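May 2, 2026. Bench 2, Stamthorpe

Peg and gear board, second print of the blue parts. The April set bound in the holes after painting, so this lot is left bare. Base is the white one from Toledo, unchanged. Pegs taken down with 400 grit, 10 strokes each, then wiped. Clearance now roughly 0.2 mm on the short pegs; long ones not measured yet.

Cloth pulled tight and clipped under the table before the board went on. Ruck under the near edge last time had it rocking.
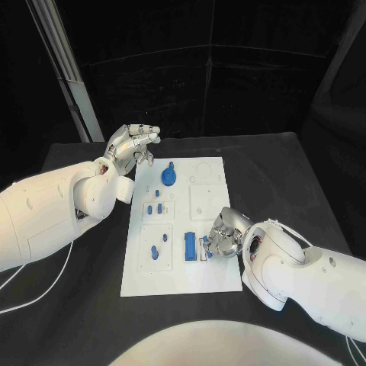
Sub-plates: screws nipped up by hand only. B. Villanueva overtightened one in April and the plate bowed enough to tilt its pegs. If a peg leans, slacken the plate before blaming the peg.

Gear bore is still on the tight side. Reamer is with Campos at Skatitden, back in 3 days. Do not force the gear over its post in the meantime, the teeth chip before the bore gives. 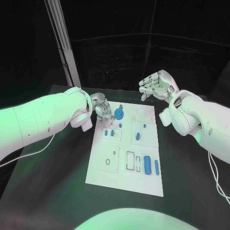 Printed outlines: ink lifts with alcohol. Dry cloth only, or the Dustico brush. Spare pegs in the tin, 20 short, long ones to be reprinted.

To do: measure long pegs, ream gear, redraw the smaller circle 1 mm wider.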